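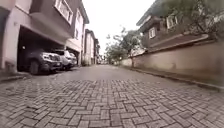 Department of Mobile Robotics and Automation

Chapter 3
Rules for Machines That Share the Street

I learned to love rulebooks on a street like this one, which I realize is a strange way to start a chapter. I was a second-year student, I thought standards were what you read when you couldn't sleep, and my supervisor, Eleri Lougher, handed me a 64-page draft of operating rules for small sidewalk and street robots. "Go stand in a residential lane for an hour," she told me, "and mark every rule you can't apply." I came back with 28 marks! Some of them were silly, but a lot of them found their way into the next version, and I've been hooked ever since.

So let's do a bit of what I did. Think of a low delivery robot, knee height or less, heading down a narrow lane with houses on one side and a long wall on the other. No lane markings, no signs. The first rule in nearly every site procedure I've read says something like "keep to the edge of the travel path." Fine, but which edge? Hug the buildings and you pass right across the mouth of an open carport, with two cars parked nose-out. Hug the wall and you've got a curb beside your wheels and very little room to dodge. Either answer can be a good one, but the rule has to let the operator pick and it has to make them write the choice down.

Parked cars deserve a whole section (they get one, 3.2). A lot of beginners treat a parked car as furniture. Please don't! A car facing the street may be about to pull out, and a driver sitting up in an SUV has a tall hood between them and anything small and close to the ground. The practice I teach is to treat any nose-out vehicle as a possible mover: slow down before the opening, give it as much room as the lane allows, and never stop in front of it. If the robot loses its connection there, it should clear the opening first and then wait, provided the path ahead is free. That last bit came from Ffion Griffiths, who ran the Pugh trials and spent a whole October arguing for it.

Then there's the ground. Block paving is lovely to walk on and a bit of a pain to roll on. Seen from down low, the pattern is big and busy close up and fades to a plain gray strip farther off, so a vision system tuned on smooth asphalt can get two different ideas about the same surface. Patches of darker and lighter block don't help - a dark patch might be water, or it might be a dark block. Good practice is to test on the surface you'll run on, in the light you'll run in, and to record both. The Lametti checklist in the appendix has a line for each, and I'd like you to fill them in even when it feels fussy.

You'll meet three kinds of document in this chapter, and I'll try to keep them apart, as people mix them up all the time. Laws and local rules say what you must do. Standards say what a group of people agreed is a sound way to do it, and they only bind you if a law or a contract says so. Site procedures are what your own team wrote for one particular place. When the Solell and Buletti teams compared notes, they found 13 instructions that both had been calling "the standard" and that were really just house habits. Good habits, mostly, but you couldn't have looked them up anywhere.

Before you go on to 3.1, find a quiet street near you and stand at one end of it with a notebook. Crouch down if your knees are up to it. Write down every place where something could come out at you, and next to each one, what you'd want a robot to do there. Keep the page, because we'll be turning it into a site procedure in 3.4.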